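The Brochure Rack

The ferry office in Kustel closed for good in July, and I was kept on to clear it. The company gave me 30 days and a list. Most of the list was chairs.

I had sold tickets there for the boats to Plultuvia since I left school. In a good summer we carried 2,000 people across in a week. By the end we had one boat, the Bidden, and she went out with the mail and a few old men who liked the ride. Then the bridge opened and the mail went by truck.

The first week I did the back room. I threw out tide tables and boxes of ticket stubs. I found the log for the winter the harbor froze, and I took that home, though it was on the list. The second week I did the front.

The brochure stand had been by my window the whole time I worked there. People took the maps out of it while they waited and put them back folded wrong. I used to fix them between boats. I had seen the stand every working day and I don't think I had ever seen it with nothing in it.
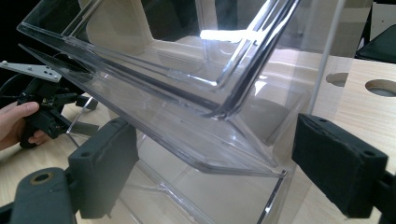
Clear acrylic stand with stacked pockets.

A woman came in while I was wiping it down. She had a suitcase and a paper ticket, and she put the ticket on the counter. It was number 929, a return, one of ours, with the old blue stamp.

"I never used the second half," she said. "Is it still good?"

I told her there was no boat. I told her the bus over the bridge took 70 minutes and stopped across the street.

"I came over by boat," she said. "I'd like to go back the same way."

I asked how long she had been on this side. She said her son was grown now, and he'd been born here, so I could work it out. She had meant to stay for a weekend.

I called the skipper of the Bidden. He was due to take her down the coast to be sold, and he wasn't supposed to carry anyone. I read him the number off the ticket. He was quiet for a while and then he said the tide turned at four.

She sat down at the table to wait. It was the only furniture left that I hadn't tagged. I made tea on the ring in the back and we drank it, and she asked me for a map of the island. I had to say they were all gone.

"It doesn't matter," she said. "I know where the house is."
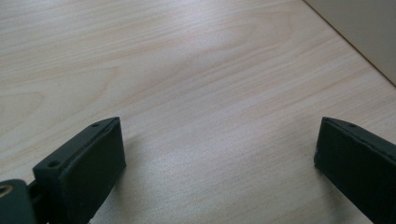

Page last changed: 4 August 2020

At half past three I stamped her ticket. The date wheel was stuck, so I wrote the date in by hand and signed under it. I carried the suitcase down to the slip. It was lighter than it looked.

I watched the boat as far as the point. Then I went back up, washed the two cups, and put a tag on the table.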